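Clothing Swap FAQ – Bredmont Hall

When is it?
Saturday, November 2, 2019. Doors at 9. Drop-off is the night before if you can, ask Yamila Fuentealba.

How many things can I bring?
As many as you like, up to 2 bags. Clean please. Shirts, sweaters, kids stuff, coats. No underwear, no single socks.

What about stains?
Small ones OK if you pin a note on. Big ones go in the rag bin by the door. Check hems and collars before you pack, thats where most people miss them.
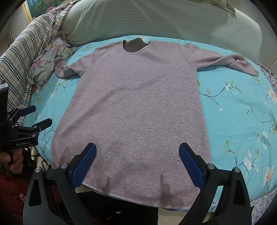

Do I get tokens?
Yes – one per item we hang up. Rag bin doesn't count. Tokens from the July swap still good.

Can I come with nothing?
Sure. It's $2 at the door and you get a starter token.

Is there anywhere to try things on?
Two curtains at the back. Mirror is comming from Werkholm, fingers crossed.

Where do leftovers go?
Kullau picks them up Monday. Last time it was 500 pieces so we need hands for folding. Tell Efraín Henao if you can stay late.

Parking?
Street only. Don't use the Bravo lot, they tow.

Lost something?
Email Oriana Echeverría. We keep things till the next swap – then they go on the racks.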